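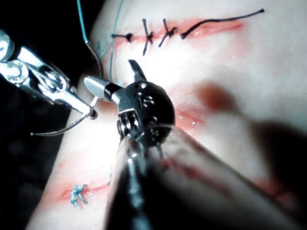
The robots and the rest of us

I've had a few emails since the last post asking whether I still have a job, which was lovely of you, and yes, I do. It's a different job from the one I had in March though, and I've been meaning to sit down with a cup of tea and work out what I think about that.

For anyone new, I spent a long stretch as a theatre nurse, then my knees gave up on standing all day and I came to Prilley to work on the suturing bench. We test practice pads and thread for places that teach people to stitch. Somebody has to sew the things over and over and write down what tears, what slips and what feels like chewing gum, and for years that somebody was me and three others at a long table with the radio on. I could tie a square knot while arguing about the cricket. My record was 84 stitches before lunch (I was showing off for a new starter, and my thumb let me know about it that night).

Now a good part of the stitching is meant to go to the robots. We've all called them the Trodgate arms from the start, after the project, and I couldn't tell you who named that. The idea is that the arms do the long repetitive runs, and we do the teaching, the checking and the odd jobs that need a bit of judgement.

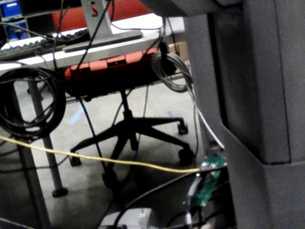

The first thing that changed was the room, and I was surprised how much I minded! I used to know where everything lived. Now there are cables I have to think about before I push my chair back, and bits of tape on the floor that I step around out of habit. Our long table went to the tea room, where it has a fruit bowl on it and looks embarrassed. The radio went too, as the people tuning the arms like to talk to each other while they work, and I do understand that, but I miss it.

The second thing was my hands. I didn't expect to be stitching less and thinking about it more. When you teach a person, you say "bit more tension, love" and they feel it and off they go. With the arms somebody wants to know how much tension, and when, and which way I turned my wrist, and I had to say I had no idea, I'd just always done it. I spent most of one week sewing very slowly while a young engineer took notes, and by the end of it I'd found a bad habit I've had for 30 years. (I let the short tail wander. Nobody who trained me would be pleased.)
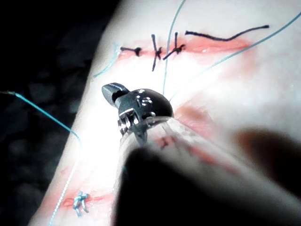

Thread is the big nuisance, same as it is for students. A needle stays more or less the shape it was made, but thread gets into everything, and if you don't mind where the loose end is you'll catch it on the next pass and be cross with yourself. I used to tell students to look for the tail before they look for the wound, and now I find myself saying it to engineers, who write it down very seriously.

As for the worry, there has been some. We were told early on that all four of us would stay, and we have, but one of us has moved over to the Prakell office to look after orders and I don't think it was her first choice. She liked the bench. She's good at the new job and she's home earlier, and she still comes by on Thursdays with a face that says she'd quite like a go. I don't know what to do with that. I don't think management do either, to be fair to them, though they've at least stopped saying "exciting" in every meeting.

My own days are kinder on the body. I had physio for my thumb for 12 weeks the year before last and I haven't needed a single visit this winter. I judge knots now, I grade them, I argue for the pads that I think learners will get on with. I've asked for one morning a week of plain old hand sewing so I don't lose the feel of it, and they said yes before I'd finished my little speech, which was a shame as I'd practised it in the car. 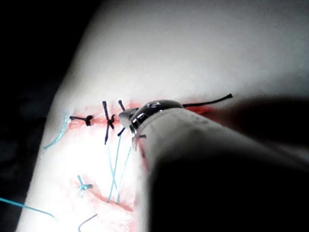
Black stitches along the seam, with a blue knot lower down the pad.

Next time I'll get back to the Matoušek thread, as promised, and whether it's worth the extra money for beginners. If your own workplace has gone through something like this, do leave a comment, especially if you got to keep your radio.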